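# Resatthorpe line replacement bus: anyone else given up?

**millrace_28**
Since the timetable change in March the replacement bus from Resatthorpe to Sulville has left before the train gets in. I'm on the platform at 7:47, the bus pulls out at 7:45. The next one is an hour later. I wrote to Rees Transit and got a form reply saying my comments had been passed on.

Is anyone getting to Sulville before nine without driving?

**oxbowlane**
Take the 67 from the Indale side. It stops behind the library and goes straight through. It's slower on paper but it does run. You need to be at the stop by 7:20 because the driver doesn't wait.

**tern**
The 67 is fine until school starts, then you stand the whole way. I did it for two weeks and went back to the car.

**millrace_28**
Didn't know the 67 went through to Sulville. The map at the station shows it ending at Indale.

**oxbowlane**
The map is old. The route was extended last fall. The printed timetable inside the bus has the right stops.

**gravelpit**
I'll disagree with the general mood here. The replacement bus was never meant to meet that train. It's timed for the earlier one, and if you catch the earlier one you have a 12-minute wait and a seat. People want to leave home at the last minute and then blame Rees.

**tern**
The earlier train gets in at 7:33 and it was canceled four times last month. If you plan around it and it doesn't show up, you're worse off than before.

**gravelpit**
Canceled twice when I was on the platform. I take it most mornings.

**millrace_28**
I have a kid to drop off at 7:15. The earlier train isn't an option for me. All they'd have to do is hold the bus five minutes.

**gravelpit**
Then it's five minutes late at every stop after that, and the people at the Sulville end miss the hospital connection. There's always somebody on the other side of it.

**hollowbeech**
Both of you have a point. The hospital shuttle leaves at 8:40 and the bus is due at 8:28, so there are 12 minutes to play with. Holding for five wouldn't break it unless traffic is bad at the bridge.

**tern**
Traffic is always bad at the bridge.

**hollowbeech**
Not before 8:15. I cross it every day.

**oxbowlane**
If you write to Rees again, use the service change form and not the general comments page. Put the stop number on it. Resatthorpe station is 347. Forms without a stop number get sent back.

**millrace_28**
Thanks, I'll do that tonight. I'm going to try the 67 tomorrow too. Does it take the monthly rail pass?

**oxbowlane**
Yes, zones 1 and 2. Show it to the driver, the reader on that bus doesn't pick it up.

**tern**
It takes it but you pay extra past Indale. I was charged last time.

**oxbowlane**
Then your pass was zone 1 only. Mine has never been charged.

**hollowbeech**
Check the back of the card. The zones are printed under the expiration date. If yours says zone 1 you can add the second at the window in Resatthorpe, but not from the machine.
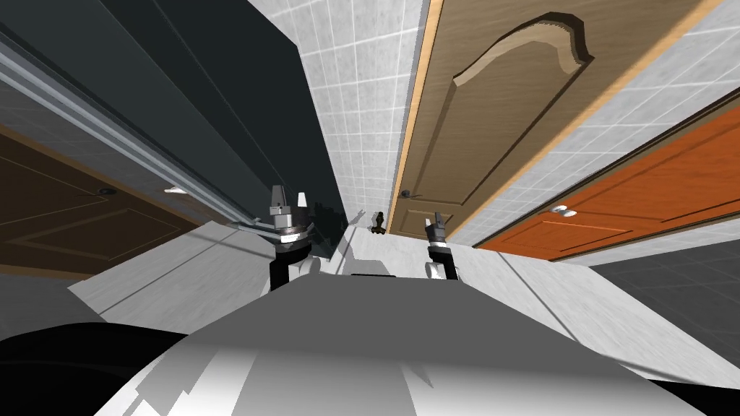
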